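About Us

Andville Workspaces began in a single rented room in Tilton, with 2 tables and a great deal of enthusiasm. Young-sook Joo, our founder, had spent years in offices where people worked bent over wobbly desks, hunting for an outlet, and she was sure a small company could do better. We still think she was right – and we still fuss over a table the way she taught us to.

Everything starts with the surface. We like it pale, smooth and clear, so that whoever sits down in the morning can spread out and get going.
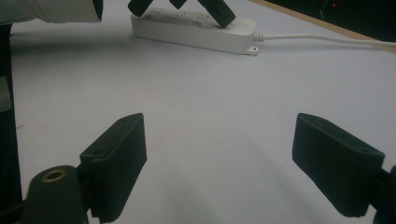
A pale, smooth tabletop with a white power strip toward the back.

Then comes the part most people leave until last, and that's power. We plan it early, while the room is still a sketch, and we go over it again with everyone who will be using the space. We're fond of a plain white strip with a button for each outlet and a cord that leaves the table by the shortest path. It's a small thing, but you'll reach for it every day!
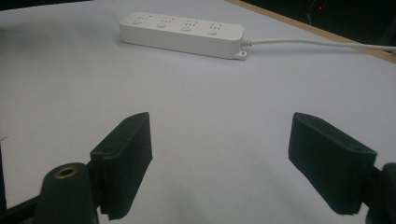
How We Work

Every table layout gets tried out by hand in our own workroom before we suggest it to a customer. We put the strip down, turn it, shift it a little closer or farther away, and talk it over (sometimes for longer than we'd care to admit). 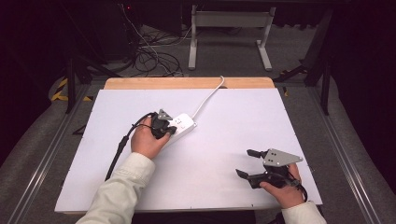
We keep notes on all of it, and our Urkura and Woo table plans both grew out of those notes. We have fitted out 208 rooms so far, from one-person studios to shared offices with up to 125 seats, and we'd be very glad to hear about yours. Come by the workroom any time in May, when we keep the doors open to visitors and the coffee on.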